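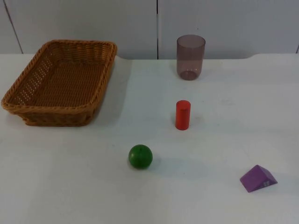
Home Handbook Bench Guides Parts List Contact
Filed under: Robotics Club / Table Tasks / Set-up

4. Setting up the sorting table

Read this section even if you sat through the kickoff talk. The talk made the sorting task sound like an afternoon's work. Our records from Nekier and from Juno, the arm before it, say otherwise.

4.1 Laying out the pieces

1. Wipe the tabletop and let it dry. Leave old scuffs alone. Scrubbing them makes bigger ones.

2. Put the basket at the back left, turned at an angle to the table edge. It starts empty.

3. Stand the cup upright at the back, right of center.

4. Stand the red cylinder on end in front of the cup, a little to the left of it.

5. Set the green ball forward and to the left of the cylinder. Let go and watch it for 15 seconds. If it creeps, level the table. Do not use tape or putty under the ball. Two teams have tried, and their results were thrown out.

6. Lay the purple prism at the front right on one of its rectangular faces, ridge up.

7. Check that no piece touches another.

Note: The Wummont kit booklet claims its software "handles any arrangement." Marina Makris tested that for a semester and got a different answer. Use the layout given here until your team has numbers of its own.

4.2 Checking the camera view

1. Open the live view and confirm that all five objects show in full.

2. Look hard at the cup. It is see-through, and the background and the tabletop both show through its wall. The detector may draw a box around half of it and report high confidence. Do not believe the confidence score. Compare the box with the rim and the base yourself.

3. Look at the soft shadow on the right side of the basket. If the software labels it as an object, change the lights before you change the threshold. Lowering and raising thresholds until the screen looks right is how Team Berisha ended up with a program that worked on one table.

4. Save the view with your team name.

Caution: The basket weave has open gaps on the left side. Depth readings there are noisy. Plan your drop point over the flat floor of the basket, well inside the braided rim.

4.3 First runs

1. Start with the cylinder. Everyone wants to start with the ball. Start with the cylinder.

2. Run 15 attempts without touching the code between them. Write down every attempt, including the ones you think "shouldn't count."

3. Put the piece back by hand after each attempt, using step 4 of 4.1.

4. Move on to the prism, then the ball. Leave the cup for last.

Caution: Keep hands off the table while the arm is powered. The pause button stops the program. It does not cut power to the motors.

Note: A video of one good pick is not a result, and Zlatko Mujić will not sign off on one. Bring the full log.

Continue to 4.4, Recording a failed grasp.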